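15 Oct 2024
By the Flisbridge Packaging Study author

41 shares | 5 comments

3. What people do with flowers on a bottle

I went into this part of the study pretty sure I knew what I'd find. Shoppers at the two Kramer stores in Flisbridge had told me in September that they "never look at the picture," and I believed them, mostly because I say the same thing about myself. Then I watched them shop, and wow, do they look at the picture!

The setup was simple. I put out plain white bottles and white bottles with printed flowers, same shape, same price, same shelf height, and asked people to pick one for a bathroom they'd be embarrassed to show a guest. I borrowed that wording from the old Vekinik survey (it gets better answers than "Which do you prefer?", which mostly gets you a shrug). After choosing, each person talked me through it for as long as they liked. I had 50 of these talks on tape by the end, and I've typed up every one of them, so please forgive me if I sound a little attached.

The word I heard most was "clean," and people used it for both kinds. For the plain bottles it meant something like a clinic. For the floral ones it meant laundry, a grandmother's sink, a hotel they once stayed in. Several people smelled the cap before they said a thing. I hadn't planned for that and I have no good way to code it, so it sits in my notes as "sniffs."

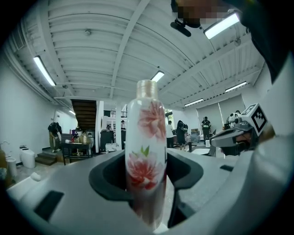

Reading time: 5 minutes

Figure 3. White bottle with two large pink peony-like flowers and a pale, translucent cap.

Big flowers and small flowers got very different reactions. A large bloom, the kind in Figure 3, was read as a promise about scent, and people got annoyed when I told them I couldn't say what was inside. Small scattered sprigs were read as plain decoration, and almost no one asked me about smell at all. I'd love to say this matches the Pitotano shelf trials, but those used boxes, and a box has a flat front. With a round bottle some of the art is always heading around the side, and people kept turning the thing to see the rest of it.

I should say where this is shaky. Everybody I talked to was already in a store, and already in the soap aisle. I also did the coding alone, which I'd do differently next time.

Comments

peachpit: I'm a sniffer. Guilty. I do it with candles too, even the ones in plastic wrap.

R. in aisle nine: Did you try yellow flowers? I always figure yellow means lemon and I'm usually wrong.

slowcart: Could you post the coding sheet? I'd like to try this with shampoo.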